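Norkereck Responder Training Unit
Set-up Guide, Section 4: Preparing a CPR and Defibrillation Practice Session

This section covers setting up the Norkereck unit for group practice in chest compressions and the use of a training defibrillator. Read Section 3 first if the unit has not been charged. The steps apply to the adult torso only. The child torso is covered in Section 6.
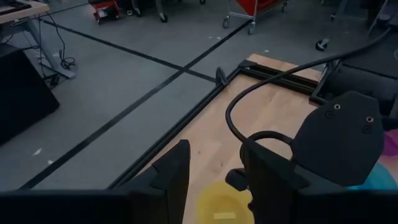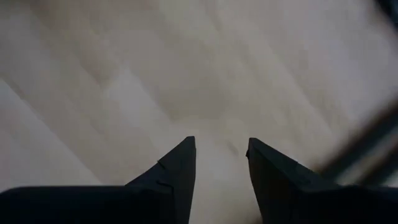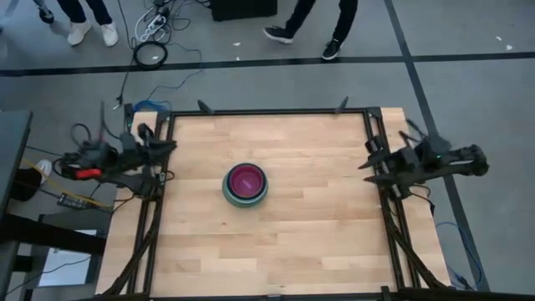 Check the battery on the evening before, not in the morning, was the first thing Idalina Paiva wrote back after reading the draft of this section. She asked for the charging check to be moved up to step 1, and for a clear statement that the training defibrillator and the torso have separate batteries. Both changes have been made.

4.1 Before the session

1. On the evening before the session, switch on the torso and the training defibrillator in turn. Each has its own battery. The charge light on each must be solid green. If either light is amber, charge that part overnight.

2. Confirm that you have the torso, the training defibrillator, one set of training pads, the Muvitach tablet, and enough face shields for one per learner.

3. Open the Muvitach app and install any update it offers. Updates cannot be installed while a session is running.

4. Choose a room with a firm, level floor. Each torso needs clear space on both sides so that learners can kneel and change places.

Note: One torso serves up to 9 learners. For larger groups, use a second torso and a second instructor.

CAUTION: The training defibrillator delivers no shock and must never be used on a person in cardiac arrest. Store it apart from any live defibrillator in the building. Keep the yellow TRAINING label in place at all times. Replacement labels are available under part number 19 in the spares list.

4.2 Placing the torso

1. Lay the torso on its back on the floor with the head facing away from the door.

2. Place the non-slip mat under the torso. Press down on the chest once with both hands. If the torso slides, wipe the underside of the mat with a damp cloth, let it dry, and try again.

3. Fit a new lung bag. Fold back the face skin, push the neck of the bag through the mouth opening, and spread the bag flat under the chest plate.

4. Close the chest plate. You should hear two clicks, one at each shoulder.

5. Tilt the head back and give one breath through a face shield. The chest should rise. If it does not, open the chest plate and look for a fold in the lung bag.

Note: The chest spring is supplied at medium stiffness. To change it, see Section 7. Do not change the spring during a session, as the depth readings will no longer be correct until the torso is recalibrated.

4.3 Connecting the tablet

1. Switch on the torso. The light at the left shoulder flashes blue.

2. In the Muvitach app, tap Add Torso and pick the serial number that matches the label on the torso's lower back.

3. Wait until the light stops flashing.

4. Tap Calibrate. Keep hands and equipment off the chest until the app shows Ready.

5. Give 12 compressions at a steady pace. The app shows a bar for each one. If any bar is missing, repeat step 4.

If the torso does not appear in the list, switch it off, wait for the shoulder light to go out, and start again from step 1. Check too that the torso is not still paired with another tablet. A torso can be paired with only one tablet at a time.

4.4 Setting up the training defibrillator

1. Plug the training pads into the socket on the front of the unit.

2. Use the dial on the back to select a scenario. Scenario A (shock advised, then no shock advised) is suggested for new learners.

3. Set the volume. The default is 80 percent. In a room with more than one group, lower it so that each group can hear its own prompts.

4. Leave the pads on their backing sheet. Learners should peel and place the pads themselves as part of the practice.

5. Run the scenario through once on your own before the learners arrive.

CAUTION: Training pads and live pads use different connectors. Do not force a connector that does not fit. Do not return training pads to a live defibrillator's case.

4.5 Running the first round

1. Ask one learner to check for a response and call for help, and a second to fetch the training defibrillator.

2. Tap Start in the app when the first compression is given.

3. Have learners swap at each rhythm analysis, or sooner if the depth reading drops.

4. Tap Stop when the scenario ends. The summary shows depth, rate, release, and the length of each pause.

5. Go over the summary with the group before you clear it. Summaries that have not been saved are lost when the tablet is switched off.

4.6 After the session

Remove the lung bag and throw it away. Wipe the face skin with the disinfectant wipes listed in Section 8 and leave it in the open air until dry. Do not use bleach or solvent cleaners on the chest skin, which will crack. Pack the torso in its Pastton case with the head at the hinge end.

Torsos supplied before November have the older case, which has no pocket for the pads. Keep the pads flat in the lid.

For faults not covered in this section, go to the table in Section 9. Repairs to the chest sensor must be carried out by Macaraeg service centers only.

Section last revised October 17, 2021.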